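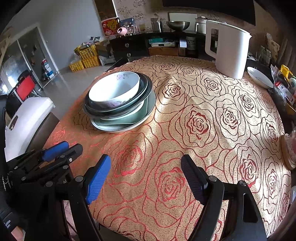

Photo: Roscoe Park / Yazzie Kitchen Notes

Recording Chores for a Learning Robot: Tips From a Reluctant Household

By Ignacio Ferreira
Posted 7/27/25

The pitch goes like this. You take a pair of hand-held grippers with a camera on them, do your ordinary chores, and send the recordings off. Somewhere a computer studies the recordings along with everyone else's, and one day a robot clears your table. I have been clearing tables since 1984 and have yet to see a machine do it without supervision, so I went in with low expectations. They haven't risen much.

Still, plenty of households in Skukville and Cerkutby are signing up, and most of the advice they get is written by people who want the recordings. What follows comes from the kitchen side.

Pick dull jobs

Stacking bowls and plates is a good first job. It has a clear start and a clear end. Folding a fitted sheet has neither. If you can't explain the chore to a visiting nephew in one sentence, leave it for later.

Start with a bowl on top and the plates under it. Lift the bowl by the rim, one finger inside and one outside, and set it down on the cloth before you go near the plates. Plates are worse. The lip of the top one sits close to the one below, and a gripper finger is thicker than yours. Slide the top plate sideways a little so the edge hangs out, then take hold of that.

Use dishes you can stand to lose

The instructions from Londell say the pads "protect most tableware." Most is doing a lot of work there. I chipped 3 plates in the first week, all of them while hurrying. Keep your grandmother's bowls in the cabinet, and practice over a folded towel until your wrists learn the weight of the tool.

Leave the tablecloth on

I was told by one coordinator to strip the table bare and by another to change nothing. I side with the second. If the robot is supposed to work in real homes, it had better meet a cloth covered in big roses sooner or later. What you should do is pull the cloth snug and clip it under the table. A loose cloth creeps toward you every time you drag a plate, and the stack comes with it.

Mind the sun

A strip of strong sun across the table will move while you work. Nothing wrong with that if you record at different hours. But if every one of your recordings is made right after lunch, I have my doubts about what the machine has learned. Is it the plate, or is it the bright patch the plate always sits in? I asked this twice and got two cheerful answers that didn't match.

Keep the kettle out of reach of your elbows

You will be watching the gripper tips and forgetting the rest of your arm. Push the kettle well back, and empty it first. Same goes for anything light and tippy.

Do the bad ones too

Roscoe Park, my neighbor, threw out every try where he fumbled. His set looked lovely and showed nobody ever recovering from a slip. Ask before you delete. Some projects want the fumbles marked and kept, some don't, and the form seldom says.

Stop before you get sloppy

After half an hour I start taking shortcuts, tipping bowls and nudging plates with the side of the tool. If the machine copies what it sees, it will copy that. Four short sessions beat one long one, and your thumbs will thank you.

Look at what's behind the table

Shelves, papers, boxes, family photos, it all goes along for the ride. Turn mail face down. Read the part of the agreement about who keeps the recordings and for how long, and if there is no such part, don't send any.

Is it worth doing?

Our house sent in 567 recordings. I asked what became of them and was told the results were "encouraging," with an update promised in September. Meanwhile the bowls get stacked by hand, and it takes me up to a minute.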